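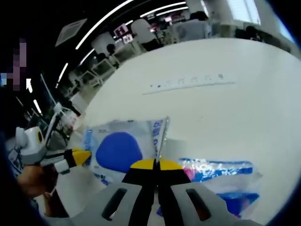 장비 예산표를 처음 만들어 본 건 재작년 가을이었는데, 그때 제가 제출한 표에는 줄이 딱 네 개 있었습니다. 로봇팔, 그리퍼, 컴퓨터, 기타. 기타라니! 지금 다시 보면 얼굴이 화끈거립니다. 올해 표는 화면을 한참 내려야 끝이 보이고, 그중 제가 제일 아끼는 줄은 '비닐 봉투'예요. 노란 팁 두 개가 반투명 봉투 모서리를 꼭 집고 있는 저 순간, 저게 우리가 돈을 쓰는 이유거든요. 상자는 잘 집힙니다. 컵도 그럭저럭 집히고요. 그런데 봉투는 구겨지고, 반짝이고, 미끄러지고, 같은 봉투도 놓을 때마다 다른 모양이 됩니다. 그러니 봉투를 많이 사야 하고, 봉투를 집는 사람의 시간도 사야 하고, 그 시간 동안 팁이 닳으니까 팁도 사야 합니다. 표가 길어질 수밖에요.

저는 Kanham이라는 작은 회사에서 장비 계획을 맡고 있습니다. 직함은 거창한데 하는 일은 견적서 받고, 견적서 비교하고, 왜 이 견적서가 저 견적서보다 비싼지 설명하는 메일을 쓰는 일이에요. 우리 회사는 비닐 포장된 물건을 집어 옮기는 동작을 다룹니다. 사람이 손에 그리퍼를 쥐고 시범을 보이고, 그걸로 로봇을 가르치는 쪽이죠. 이 원고를 부탁받았을 때 편집부에서 원한 건 "작은 조직은 로봇 장비를 어떻게 사나" 하는 이야기였습니다. 어떻게 사긴요, 끙끙대면서 삽니다. 그래도 이번 10월에 내년도 계획을 짜면서 나름대로 배운 게 있어서 그걸 풀어 보려고 해요.

681만 원짜리 견적서

출발점은 견적서 한 장이었습니다. 소형 로봇팔 한 대, 합계 681만 원. Strickland의 영업 담당인 드웨인 마르케티가 보내 준 것인데, 종이 한 장에 깔끔하게 떨어지는 견적이라 받자마자 기분이 좋았어요. 우리 회사는 한 건에 1000만 원이 넘으면 결재 단계가 하나 더 붙습니다. 681만 원이면 한참 아래니까 일사천리겠구나, 점심 먹고 품의 올리면 되겠구나, 그렇게 생각했죠.

점심을 먹고 와서 아모스한테 견적서를 보여 줬습니다. 아모스 카푸르는 우리 쪽 로봇 엔지니어고, 제가 뭘 사려고 할 때마다 제일 먼저 물어보는 사람이에요. 아모스가 종이를 위에서 아래로 한 번 훑더니 묻더군요.

"전원은요?"

전원 공급 장치가 별도였습니다. 비상정지 버튼도 별도, 고정용 베이스 플레이트도 별도, 연장 케이블도 별도. 교육은 선택 사항이고 운송비는 '추후 협의'라고 적혀 있었고요. 추후 협의라는 말을 저는 이제 무서워합니다.

하나씩 채워 넣었더니 합계가 1010만 원이 됐어요. 1010만 원! 결재선을 딱 10만 원 넘긴 겁니다. 차라리 확 넘었으면 마음이 편했을 텐데, 10만 원 때문에 서류 한 벌을 더 써야 한다니 별별 생각이 다 들더라고요. 교육을 빼 볼까, 케이블을 짧은 걸로 바꿀까, 두 건으로 나눠 올릴까. (나눠 올리는 건 하지 마세요. 회계 쪽에서 반드시 알아봅니다. 저는 전 직장에서 한 번 해 봤고, 두 번 다시 안 합니다.)

결국 1010만 원 그대로 올렸습니다. 대신 추가 서류에 본체 가격과 나머지를 나눠 적었어요. 본체 681만 원, 그걸 쓸 수 있게 만드는 데 329만 원. 이렇게 놓고 보니까 오히려 설명이 쉬웠습니다. 결재하는 분이 그 줄을 보고 "본체 절반 가까이가 더 드네요?" 하셨고, 저는 "네, 그렇더라고요" 했고, 그걸로 회의가 끝났어요.

팔보다 손이 먼저

순서 이야기를 해야겠네요. 로봇을 산다고 하면 다들 팔부터 떠올립니다. 저도 그랬고요. 그런데 우리 같은 일에서는 손에 쥐는 그리퍼가 먼저 옵니다. 사람이 양손에 하나씩 들고 봉투를 집어 보고, 접어 보고, 옮겨 보는 시간이 로봇팔이 움직이는 시간보다 훨씬 길어요. 그래서 작년 예산의 큰 덩어리는 핸드헬드 그리퍼로 갔습니다.

여기서 제가 저지른 실수 하나. 한 쌍만 샀습니다. 왼손 하나, 오른손 하나, 사람 손은 두 개니까 됐지 뭐, 했던 거죠. 한쪽이 고장 나면 다른 한쪽도 같이 논다는 걸 계산에 안 넣었어요. 어느 수요일 오전에 한쪽 조가 끝까지 안 닫히기 시작했고, 수리 보낸 그리퍼가 돌아오기까지 6주가 걸렸습니다. 그 6주 동안 한 손으로 할 수 있는 작업만 골라서 했어요. 봉투 하나를 한 손으로 세워 놓고 집는 연습 같은 것. 나름 쓸모가 있긴 했는데, 원래 하려던 일은 아니었죠.

그래서 올해 표에는 예비 그리퍼가 들어갑니다. 쌍으로요. Kallthorpe의 구알티에로 루제로 씨와 통화하면서 왼쪽만 하나 더 살 수 없냐고 물어봤더니, 팔기는 파는데 한 쌍으로 사서 같이 점검받는 게 낫겠다고 하더군요. 파는 사람 말이니 반만 믿자 싶었는데 아모스도 똑같은 말을 했습니다. 조금씩 닳은 정도가 다르면 양손 감각이 달라서 시범 보이는 사람이 금방 피곤해진다고요.

팁 이야기도 빼놓을 수 없습니다. 노란색 팁은 소모품이에요. 우리는 그걸 작년 내내 '그리퍼 부속'으로 묶어 놨는데, 그러면 자산으로 잡히고, 자산으로 잡히면 버릴 때마다 폐기 서류가 필요합니다. 손가락 끝만 한 부품에 폐기 서류라니요. 올해는 소모품 항목으로 옮겼고 이게 올해 제가 한 일 중에 제일 뿌듯한 일입니다. 진심이에요. 이 글을 읽는 분 중에 비슷한 처지가 있다면 오늘 당장 옮기세요.

봉투 예산이라는 것

봉투 줄을 처음 본 분들은 대개 웃습니다. 마트 가서 과자 한 봉지씩 사 오면 되는 것 아니냐고요. 저도 처음엔 법인카드 들고 동네 슈퍼에 갔어요. 장바구니에 포장 모양이 다른 것만 골라 담고 있으니 계산하시는 분이 무슨 행사 하냐고 물으시더라고요.

문제는 쓰다 보면 봉투가 봉투 같지 않게 된다는 점입니다. 모서리를 계속 집으면 주름이 자리를 잡고, 주름이 자리를 잡으면 집기 쉬워집니다. 집기 쉬운 봉투로만 연습하면 새 봉투가 왔을 때 낭패를 보죠. 그래서 교체 주기를 정해야 하고, 주기를 정하면 수량이 나오고, 수량이 나오면 드디어 예산이 됩니다. 우리는 인쇄 색이 진한 것, 속이 비치는 것, 빳빳한 것, 흐물흐물한 것을 섞어서 삽니다. 비치는 건 빛을 받으면 번들거려서 까다롭고, 까다로우니까 더 많이 사요.

세르지우 발렌트라고, Lusero에서 비슷한 일을 하는 분이 있습니다. 행사에서 알게 돼서 가끔 메일을 주고받는데, 이분은 봉투를 포장 업체에서 빈 채로 대량으로 받고 안에 넣을 내용물을 따로 준비한대요. 단가는 확실히 내려가겠죠. 그런데 내용물 채우고 밀봉하는 사람 시간은 어느 줄에 적느냐고 물어봤더니 답장이 하루 늦게 왔습니다. "아직 어느 줄에도 안 적었음." 저만 그런 게 아니어서 조금 위안이 됐어요.

테이블, 선, 그리고 손이 닿는 거리
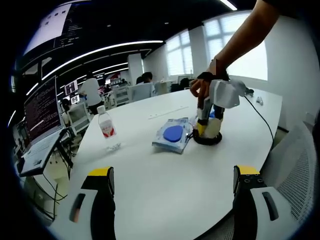

타원형 테이블 위의 소형 로봇팔. 윗부분을 손으로 잡고 있다.

로봇팔이 놓이는 자리도 돈입니다. 처음에 저는 전용 작업대를 넣어 놨어요. 카탈로그에 있는 알루미늄 프레임 작업대, 멋있잖아요. 그런데 견적을 받아 보니 작업대 값이 그리퍼 한 쌍 값에 맞먹는 겁니다. 팀에 물어봤더니 흰 테이블이면 된다, 넓고 주변을 돌아다닐 수 있으면 더 좋다, 그게 다였습니다. 작은 팔은 둥근 받침 하나로 서니까 자리를 많이 먹지도 않고요. 작업대 줄은 바로 지웠습니다. 올해 예산표에서 지우는 쾌감을 느낀 몇 안 되는 줄이에요.

대신 선이 늘었습니다. 팔 머리에서 나오는 검은 케이블이 테이블을 가로질러 가고, 노트북 밑으로도 선이 늘어지고, 멀티탭 꽂을 자리는 늘 모자라고. 케이블은 하나하나는 싼데 합치면 절대 싸지 않아요. 게다가 길이를 잘못 사면 반품도 귀찮습니다. 제가 요즘 쓰는 방법은 이렇습니다. 사기 전에 줄자를 들고 직접 갑니다. 팔을 놓을 자리에서 장비를 꽂을 자리까지, 바닥으로 돌렸을 때와 테이블 위로 지나갔을 때를 다 재요. 그리고 긴 쪽에 여유를 얹어서 주문합니다. 도면 보고 주문했다가 한 뼘 모자란 적이 있어서요. 한 뼘!

그리고 사람이 팔 가까이에서 일한다는 점. 손으로 윗부분을 잡아서 자세를 잡아 주는 일이 있으니, 팔은 사람 손이 편하게 닿는 높이와 거리에 있어야 합니다. 이걸 구매 담당이 왜 신경 쓰느냐면, 테이블 높이가 안 맞으면 나중에 "의자를 바꿔 달라"는 요청이 오거든요. 의자는 또 총무 예산이고, 총무 예산은 제 손을 떠난 세계입니다. 그러니 테이블 살 때 미리 물어보는 게 서로 편해요.

작업용 장갑도 올해 처음 표에 올라갔습니다. 손이 큰 사람과 작은 사람이 같이 쓰던 걸 이제 크기별로 삽니다. 금액은 정말 얼마 안 되는데 요청은 제일 많이 받았던 품목이에요. 왜 작년에 안 샀냐고 물으시면 할 말이 없습니다. 신청서 양식에 칸이 없었어요.

빌릴까, 살까

대여도 진지하게 따져 봤습니다. 다넬 틸먼이라는, 예전에 저한테 설비 회계를 가르쳐 준 선배가 있는데 이분은 뭐든 빌리라는 쪽이에요. 로봇은 해마다 좋아지는데 뭐 하러 사서 끌어안고 있냐는 거죠. 틀린 말은 아닙니다. 그런데 우리 작업에 대여를 대입해 보면 걸리는 데가 몇 군데 있었어요.

우선 개조가 안 됩니다. 팁을 바꾸고, 받침을 바꾸고, 카메라 위치를 조금 옮기고, 이런 걸 매주 하는데 대여 장비는 원상태로 돌려줘야 하잖아요. 반납할 때 구멍 하나 뚫린 걸로 실랑이하고 싶지 않았습니다. 그리고 같은 장비로 계속 해야 한다는 조건도 있어요. 중간에 대여 업체가 기종을 바꿔 보내면 그 전에 쌓은 것과 안 맞을 수 있고, 그걸 맞추는 시간이 또 비용입니다.

그래서 팔과 그리퍼는 사고, 큰 모니터하고 저장 장비 일부는 빌리는 걸로 정리했습니다. 선배한테 이 얘길 했더니 "반은 내 말 들었네" 하더라고요. 반이나 들었나 싶지만 그렇다고 해 뒀습니다.

중고도 봤어요. 중고 로봇팔은 생각보다 매물이 있습니다. 다만 제가 본 매물들은 케이블이 빠져 있거나 소프트웨어 이용권이 전 주인한테 묶여 있었어요. 이용권 이전이 되느냐고 물으면 판매자가 제조사에 물어보라고 하고, 제조사는 판매자한테 서류를 받아 오라고 하고. 그 사이에서 이틀쯤 전화기를 붙들고 있다가 접었습니다. 시간 많은 분께는 권할 만할지도 모르겠네요. 저는 이제 패스입니다.

납기라는 복병

납기는 예산표에 칸이 없습니다. 금액 칸만 있어요. 그런데 납기가 밀리면 사람은 그대로 출근해 있고, 테이블도 그대로 있고, 월세도 그대로 나갑니다. 작년의 그 6주를 겪고 나서 저는 표 맨 오른쪽에 제 마음대로 칸을 하나 만들었어요. 제목은 '안 오면?'입니다.

예를 들어 로봇팔 줄의 '안 오면?' 칸에는 "그리퍼 작업만 진행, 영향 적음"이라고 적혀 있습니다. 팁 줄에는 "전체 중단"이라고 적혀 있고요. 가격으로 치면 팔이 훨씬 비싼데, 안 왔을 때 아픈 건 팁 쪽입니다. 이 칸을 채우고 나서 주문 순서가 완전히 바뀌었어요. 원래는 비싼 것부터 주문했는데 올해는 팁, 봉투, 예비 그리퍼, 케이블, 그다음이 팔입니다.

결재하는 분들도 이 칸을 좋아하시더라고요. 제목은 고치라고 하셨습니다. '미입고 시 영향'으로 고쳤는데 제 컴퓨터에 있는 파일에는 아직 '안 오면?'으로 되어 있어요.

견적을 받을 때도 질문이 바뀌었습니다. 예전에는 "얼마예요?"가 첫 질문이었는데 요즘은 "지금 창고에 있어요?"부터 묻습니다. 재고가 있다고 하면 그 재고를 언제까지 잡아 줄 수 있는지 묻고, 없다고 하면 부품 중에 뭐가 늦는지 물어요. 마르케티 씨는 이런 질문에 답을 꽤 잘해 주는 편이라, 다른 데보다 조금 비싸도 자꾸 전화하게 됩니다. 물론 그 681만 원 견적서 사건 이후로는 첫마디가 정해져 있어요. "별도 품목까지 다 넣어서 보내 주세요."

그래서 올해 표는

대강 이런 모양이 됐습니다. 위에서부터 소모품, 예비품, 본체, 주변 장비, 공간, 사람 시간 순서예요. '기타'는 없앴습니다. 기타에 넣고 싶은 게 생기면 그날 바로 이름을 붙여서 줄을 만들어요. 그러다 보니 '투명 파일꽂이(받침대로 사용)' 같은 줄도 있고 '노트북 스탠드'도 따로 한 줄입니다. 아모스는 표가 너무 길다고 투덜대는데, 그 노트북 스탠드는 아모스가 사 달라고 한 거예요.

예비비는 남겨 뒀습니다. 얼마나 남겨야 하느냐고 많이들 물으시는데 저는 아직 공식 같은 걸 못 찾았어요. 작년에 예상 못 하고 산 것들을 다 더해 보고 그 금액을 그대로 적었습니다. 작년에 놀란 만큼 올해도 놀랄 거라고 보는 거죠.

사람 시간은 여전히 어렵습니다. 그리퍼를 쥐고 봉투를 집는 일은 보기보다 팔이 아파서 중간중간 쉬어야 하고, 그 쉬는 시간까지 넣어야 하루에 얼마나 할 수 있는지가 나오거든요. 처음에 제가 쉬는 시간 없이 계산한 표를 돌렸다가 팀 채팅방이 한동안 조용했던 적이 있습니다. 다음 날 제가 직접 오전 내내 해 봤고, 오후에 표를 고쳤어요.

로봇팔 품의는 이번 주에 통과됐습니다. 1010만 원, 서류 한 벌 더 쓰고요. 운송비는 아직도 추후 협의라고 되어 있어서 내일 오전에 Strickland에 전화를 한 번 더 넣을 생각입니다.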